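4. Why diners return: findings from the Siratari interviews

4.1 Setting and approach

The material in this section comes from the second stage of the study, in which regular customers of small, family-run restaurants in the Siratari district were asked to talk at length about the places where they eat. The first stage, a postal questionnaire sent to 3,000 households, produced 2,078 usable replies and is reported in Section 3. It established how often people eat out and how much they spend. It could say little about why a household with many restaurants within reach should go back to the same one for years, and the interviews were designed to take up that question.

Interviews were held with 53 customers of 19 restaurants. Each restaurant had been under the same ownership for at least ten years and offered table service. Takeaway counters, hotel dining rooms and restaurants belonging to a chain were left out. Customers were approached through notices placed beside the till, and took part without payment. Most were interviewed at home, and a smaller group asked to be seen at the restaurant itself during the quiet part of the afternoon. Meng and Boychuk carried out the interviews; Hutchins read all the transcripts separately and agreed the final set of themes with them.

The questions were kept open. Participants were asked to describe their last visit from the time they decided to go out until the time they got home, and then to compare it with a visit to a restaurant they had stopped using. The second request proved the more useful of the two. People who had difficulty saying what they liked about a place could usually say with some precision what had put them off another.

4.2 Familiar food and the limits of choice

Participants rarely ordered from the whole menu. Most named between one and three dishes that they considered their own, and several said that they had not opened the menu for some time. This held for large menus as well as small ones. At Maeng, where the printed menu runs to several pages, customers spoke of the length of the list with some pride although they themselves ate from a small corner of it.

People with restricted diets gave a different account. Those who avoided meat, or certain kinds of meat, and those who could not eat wheat or milk, had begun by asking what could be changed, and their loyalty dated from the answer. One participant, who eats fish but no meat, described a first visit to Zerkton at which the cook came out to explain which of the soups were made with meat stock. She had gone back the following week. In her words, "I didn't need a special page. I needed someone to tell me the truth about the soup." The questionnaire had recorded such customers simply as satisfied with the range of dishes, and gave no hint of how that satisfaction had come about.

Changes to a familiar dish were taken seriously. Participants reported noticing a different bread, a smaller plate or a sauce served on the side, and they tended to read these as signs of trouble in the business. Price rises of the same value were mentioned less often and with less feeling. Where owners had explained a rise at the table, no participant gave it as a reason for leaving.

4.3 The room

Earlier work by the group (Ross and Beaudoin) treated atmosphere as a single measure on a five-point scale. The interviews suggest that the word covers at least two separate matters. The first is physical: the height of the seat backs, the distance to the next table, the level of noise at which conversation becomes tiring. Older participants placed great weight on noise and could name the table in each restaurant at which they were best able to hear. The second concerns whether the room appears to belong to somebody. Family photographs, old menus under glass and a radio tuned to the owner's choice of station were all mentioned with approval, including by participants who did not care for the station.

Renovation was a delicate subject. Five of the 19 restaurants had been redecorated in the three years before the interviews. Customers of four of them said that they had been uneasy on their first visit afterwards and had looked for something that had been kept. At Stirkix this was the counter, which had been moved but not replaced, and which almost every customer of that restaurant brought up without being asked. The fifth restaurant had reopened with new furniture, new lighting and a new name, and two participants had stopped going there within the year.

4.4 Being known

Recognition by staff was the most common theme in the transcripts. It took modest forms. Participants valued a nod on arrival, a drink brought without an order, or a question about a relative who was usually of the party. They were less at ease with anything that set them apart from other customers. Free dishes caused embarrassment in several cases, and one man had stayed away for a month after being given a dessert he had not ordered, on the ground that he did not know how to refuse the next one.

Staff turnover had a smaller effect than expected. Customers grew attached to particular waiters but did not generally follow them elsewhere. What mattered more was that a new member of staff should be introduced. In the restaurants where this was the custom, participants could give the names of people who had joined only recently; in the others they spoke of "the new one", in one instance of a waiter who had been in post for two years.

4.5 Occasions

Birthdays, anniversaries and visits from parents or grown children accounted for much of what participants remembered in detail. The restaurant chosen for an ordinary evening and the restaurant chosen for an occasion were often the same. This runs against the assumption, common in the trade, that customers move up to a more costly place when there is something to celebrate. Participants explained the choice by the wish to avoid risk: a visiting mother with firm opinions about rice was to be taken where the rice was known to be good.

Occasions also brought in new customers. Of those interviewed, a clear majority had first come to their regular restaurant as the guest of somebody else. Advertising was seldom mentioned, and online reviews were consulted mainly for restaurants in other towns. Owners appeared to understand this well. Several kept their larger tables free in the early evening for family parties, although the same space would have earned more if divided among couples.

4.6 Getting there

Distance was discussed less than the ease of the route. Participants would pass nearer restaurants to reach one that could be approached on foot by a way they considered pleasant, and in November, when the first stage of the questionnaire was under way, many had added remarks in the margin about dark streets and wet pavements. Parking was raised chiefly by those who brought an elderly relative. For this group the last short stretch between the car and the door decided the matter, and two restaurants with steps at the entrance had lost parties that they would otherwise have kept.

4.7 Limits of the material

Three cautions apply. The participants were all satisfied customers of the restaurant through which they were approached, so that reasons for leaving were gathered only at second hand, in their comparisons with other places. Restaurants that had closed are absent altogether. Finally, the district has an unusually settled population, and the long attachments described above may be less common where households move more often. A further set of interviews in a district with more rented housing is planned, using the same opening questions and a revised list of prompts on diet, noise and family occasions. The prompts on noise will be tried out first with customers of Zerkton and Maeng, whose dining rooms differ most in size.

Figure 4. Pedestrian on a zebra crossing (computer rendering).
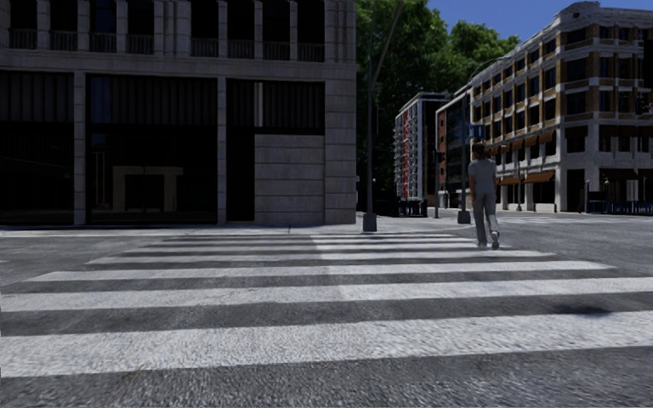

What did participants notice more readily, a change to a familiar dish or a rise in price?

A change to a familiar dish. Participants mentioned different bread, a smaller plate or a sauce served on the side more often than price rises of the same value, and they tended to take such changes as signs of trouble in the business.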